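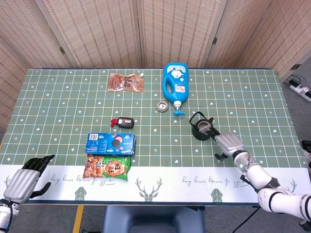
Stirnico Teaching Kit: two months of showing a robot how to tidy and make tea

Category: Reviews > Teleoperation and teaching

I teach robots household tasks for a living, and most of my working day I am inside one piece of equipment or another. The Stirnico kit consists of two motion gloves, a headset, a foot pedal and the recording software. It costs 1,499 euros, and the robot is of course not included. I have used it since February with our two-armed robot, always on ordinary table work: a kettle, a pump bottle, biscuits, small bottles, lids.

Setting up

The first installation took me one afternoon. The manual is translated from Czech, I think, and in chapter 7 the left and right glove are exchanged in the drawing. I followed the drawing and lost an hour. After this the calibration is simple. You hold both hands flat, then make a fist, then touch every finger with the thumb. It must be repeated each time you take the gloves off, also if it is only for lunch.

Gripping with the gloves

The fingers are the best part of the kit. When I close my hand on a kettle handle, the robot hand closes with a very small delay, and after the first day I stopped thinking of it. Thick objects are easy. With a flat biscuit packet I still have difficulties, because the gloves give no feeling of pressure and I must judge everything with the eyes. My colleague Abenezer Admasu has smaller hands than me and for him the thumb sensor slides. He puts a strip of tape on it.

The wrist is less good. If I turn the palm upwards more than I would do to receive a coin, the software starts to correct me, and the arm makes a small nervous movement. For pouring, this is a real problem. I have learned to turn from the elbow, but a new operator will not know it.

The view in the headset

From the head view I can judge left and right well, but depth is difficult. The small round lid near the pump bottle is a good test for this. It is flat on the cloth, and I have closed the fingers above it many times. A second view from chest height can be opened in the corner of the headset, and I recommend to keep it open always. The light is also important: shiny packets like the green Want Want bag reflect it, and for a new operator it is hard to see where the foil ends.

My table has a cloth with a grid of thin white lines, and I found this very useful for placing things back in the same position between two recordings. I would choose a cloth like this again. 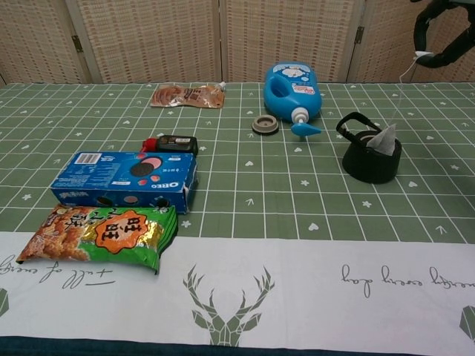
Recording and correcting

One press of the pedal starts a recording, the next press ends it. You can cut the beginning and the end afterwards, but you cannot cut in the middle, so if you drop something you must do the whole task again. I had a Treria system before, and there I could mark a bad part and keep the rest. I miss this function every day.

The software suggests 12 good demonstrations for each task. For pushing a box to the side it was enough for us. For putting a tea bag in a kettle it was far from enough, and I don't believe the number should be printed in the manual without a word about the kind of task.

Comfort

After one hour the headset is heavy on the nose. The gloves can be washed by hand, but they need a full night to dry, so a second pair is necessary if two people work in shifts.

Would I buy it again?

For a small laboratory, yes, if the tasks are mainly gripping and moving. For much pouring or turning I would wait for the new wrist sensor, which the seller promises for next year.

Related reviews
Sýkora foot pedals, old and new model
Treria Hand Controller after one year
Mallarholm height-adjustable work table
Which gloves for small hands?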